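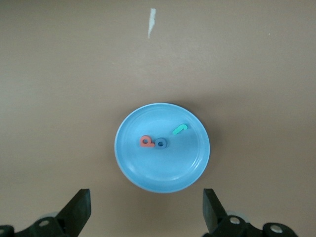
Wrist view over the blue plate. Foam letters, open gripper.

About Weltavdale

We write software for robot arms. No hardware, we buy that like everybody else. Control, perception, planning, plus the tooling that holds those together when you have to debug them at 6 in the evening.

Started as a side job inside Stetby, a packaging-line integrator. Their engineers kept rewriting the same pick-and-place code for every customer. We got tired of it, pulled the common parts into one library, and the library turned into a company. Stetby is still a customer. Still complains about the installer.

What we make

Salteren is the main product. It's a runtime that sits between your cameras and your arms. Takes images in, keeps a running guess of what is on the table and where, hands that to a planner, sends joint targets out. One arm or two. Two is harder and most of our work the last while has gone there: who gets to reach into the middle, who waits, what happens if both want the same letter.

Ďurica is the tooling side. Recorder, replay, timeline viewer, camera calibration. You scrub through a run and see every camera next to the joint positions and whatever the planner thought it was doing. It was an internal tool until February, when a customer saw it on a call and asked for a price. We didn't have one. We do now, see the pricing page.

The letters task

Most of our testing is done on a tabletop with kids' foam alphabet letters and plastic plates. Cheap, light, lots of colors, and awkward shapes. A "p" and a "q" are the same piece turned over. An "o" has a hole in it and grasp planners love to aim for the middle of the hole. Thin stems are bad, the letters that lie on their side are worse for the classifer.

The plates matter as much as the letters. A rim changes the approach height, and a finger that comes in too low pushes the plate instead of clearing it. Glare on the plate floor also throws off the color segmentation, so wrist exposure gets its own setting in Salteren and is not copied from the overhead view.

Typical instruction: sort these onto the plates by color, or spell a word, or clear one plate onto another. The planner breaks it into moves and assigns an arm to each.

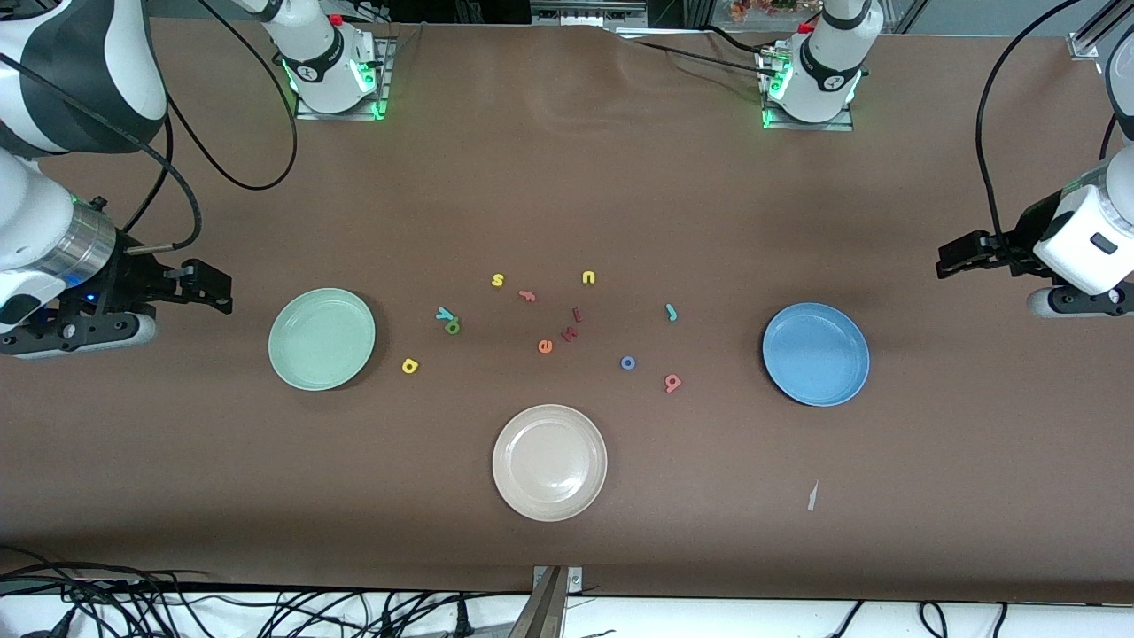
Every layout gets saved with the run, so when a new build does worse than the old one we can go back to the same starting positions and try again. The regression set is at 2,291 runs right now. Of those, 393 are tagged "hard", meaning pieces touching, pieces near a rim, or a color close to the plate color (teal on mint green is the classic). A release doesn't ship if it drops on the hard ones, even if the overall number goes up. Has held up a release more than once. Annoying, we keep doing it.

How we work

Small team, one room, long table. Everybody takes turns on the robot, including whoever is doing invoices that week. Code review before merge, always. Robot time before review if the change touches motion.

Release notes are written by the person who made the change. They're short. If something got slower we say so in the notes.

We use our own tools daily, so bugs in the viewer get fixed fast and bugs in the Windows installer get fixed slow. Sorry Stetby.

Who uses it

Integrators, a few university labs, a couple of food and parts-sorting places. Smallest setup is one arm and one camera. If you have no camera on the wrist Salteren will still run, but the last inch of a grasp is mostly guesswork without it and we'll tell you that before you sign anything.

Support

Email gets read in the morning and again at 4 pm. Send the Ďurica recording with your question, it saves everyone three replys. Recordings up to 2,000 MB go through the upload form, bigger than that ask for a link.

Jobs

Looking for a motion planning person and somebody who likes build systems. Remote ok for the second one, not for the first. No cover letter, send us something you made and a few lines on what broke.

Contact | Docs | Pricing | Release notes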